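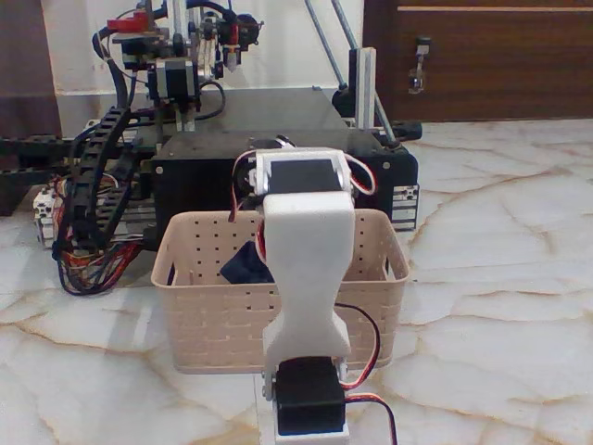
Figure 2. White robotic arm with black servo motors joined by an hourglass-shaped bracket.

4.2 Attribution and reuse of fabricated statements

The second group of items in the corpus consists of statements assigned to a public official who did not make them. Each item was traced to its earliest available posting, and the wording was then compared with the official's published remarks, press releases and archived accounts. An item was coded as fabricated only when no matching statement could be found in any of these sources and the official's office had denied it in writing.

The Serkdale bus fare claim illustrates the procedure. A screenshot dated 7/10/19 showed a message in which a council member appeared to call for the end of reduced fares for older riders. The message carried the member's name and portrait, but its typeface did not match the one used by the platform at that time. A search of the archived account returned no such message. The same search returned a large number of posts by residents who were discussing the screenshot, and many of these repeated its wording in full. Readers who searched for the phrase would therefore have found apparent support for it, although every result led back to a single picture.

Two features of this case recur elsewhere in the group. The first is the loss of the original link. In six of the seven cases reviewed in this section, the claim traveled as a picture of text, and readers had no direct means of reaching the supposed source. The second is the delay between first posting and first correction. Local newspapers in Flemstead and Serkdale did not address the fare claim until February, by which time it had been quoted at two public meetings.

Coding was carried out in Vindico, the annotation tool described in Section 3. Two coders worked separately on each item and recorded the earliest posting, the form of the claim and the presence or absence of a correction. Where the coders disagreed, the item was referred to Tamás Nyitrai for a final decision. Most disagreements concerned satire. Following Szilágyi, we treated an item as satire only if its first posting was clearly labeled as such, even when later copies had dropped the label.

The procedure has limits. Deleted messages may be missing from the archives, and a denial from an official's office is not independent evidence. Items for which the archive was incomplete were coded as unresolved and are reported separately in Section 5. They are excluded from the comparison of correction times that follows.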